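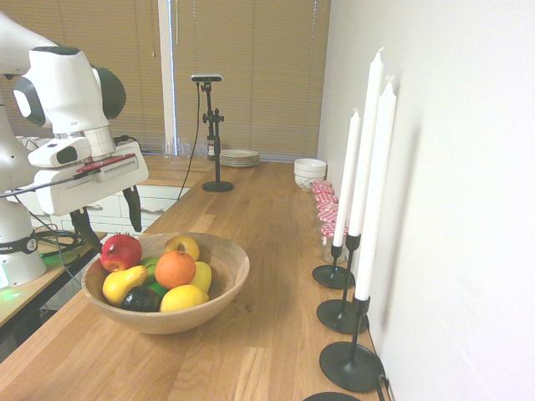

I've been through a lot of beard oils, and Florby is the first one I've bought twice! My barber, Delia Yáñez at Herrera, rubbed a little into my beard back in September and I asked for the name before I was out of the chair.

It's light - six drops do my whole beard, and mine reaches my second shirt button. The smell is mostly orange peel with a bit of cedar behind it, and it fades by lunch (fine by me, my wife would like it to last longer). My chin used to itch like crazy every winter and so far, nothing.
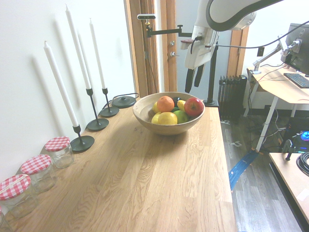
Fruit bowl on the counter, with oranges on my mind.

The dropper is a little stiff, and the cap rolls off the sink if you let it. I also tried the Cirnetia balm, which holds shape better but leaves my mustache waxy. For everyday softness I'd grab Florby every time, and a second bottle already lives in my gym bag.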